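Malton Automation Forum
Board: End Effectors and Sensing
Topic: Gripper comparison for two-arm chain handover

wirkano_bench
October 1, 2022
We are comparing two sets of jaw pads for chain handover. Members are invited to comment before the procedure is fixed. Each set was given 94 attempts under the same controller settings. The Skullcombe pads completed 10 more handovers than the standard pads. The wrist cameras have not been moved since July.
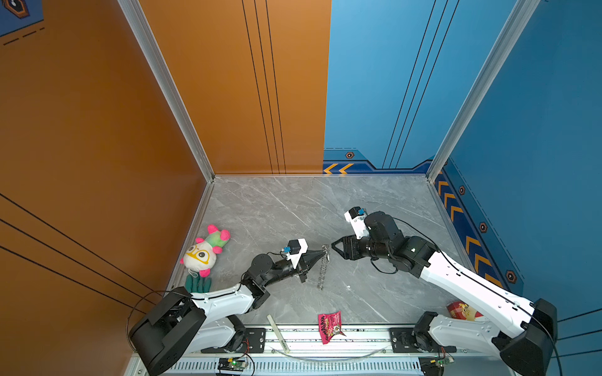 Left gripper holding the chain, right gripper open and facing it.

cell_lead_177
Thank you for the report. I would not credit the pads with that difference. A hanging chain swings, and a short pause before the second gripper closes may account for most of it. Was the pause the same in both sets?

wirkano_bench
It was. The pause was set at 2 seconds throughout.

kovacevic_lab
At Kovačević we reached the opposite result - the softer pads let small links slip when the jaws closed off center. We also recommend clearing the floor. A snack bag and a plush toy give the cameras more to sort out than the test requires.

wirkano_bench
With respect, the objects will stay. The method must work on a cluttered floor, and both sets of pads were tested with the same items present.

cell_lead_177
I agree on the clutter but maintain my view on the pads. Please repeat the test with a longer pause and post the counts for each set.

wirkano_bench
Agreed. The counts will be posted in this topic.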